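Search this site Search
Last updated June 15, 2019

The Lamp Job

Chepkoech had wanted the arm to change its own lampshade since December. It was a silly job, but Akihiko said a silly job was the best kind to start on, and he had built the grippers, so he got a say. They called the arm Tamura. So far it could drop a spoon.

Before it could learn anything, one of them had to do the job by hand with the grippers on, over and over, and let the cubes on top keep track of where each hand went.

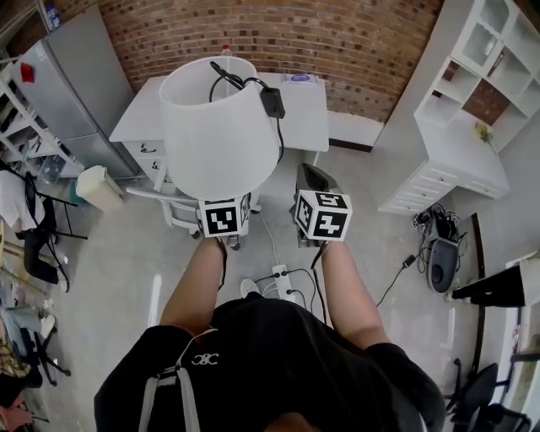 Trillport Shared Workshop – Home Builds Group

"Sixteen," Akihiko said from the doorway. "How are your shoulders?"

"Don't talk to me when I'm holding it."

He waited. He had put 15 on the sheet as the target and she had gone past it without looking up, so he crossed it out and wrote 91. She saw him do it.

"You can do the rest yourself," she said.

"My hands are too big for the loops."

"You made the loops."

He went off to make tea. They had both worked at Katance until it shut, and he had left the room in the same way there whenever he was wrong.
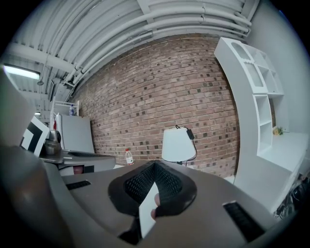 Chepkoech's mother used to change the lamps in their house with a tea towel over her hand, quickly, as if they might bite. Chepkoech had told Akihiko this once and he had asked what size the towel was. She thought of it again when her gloved fingers closed on the small white card at the gripper's pad, with the lamp standing in its white shade over by the brick wall. Her mother would have had the whole thing done by now and gone out to the garden.

Akihiko came back with two mugs and put his down to look at the sheet.

"We could stop at 16," he said.

"No," she said. "Read me the next one."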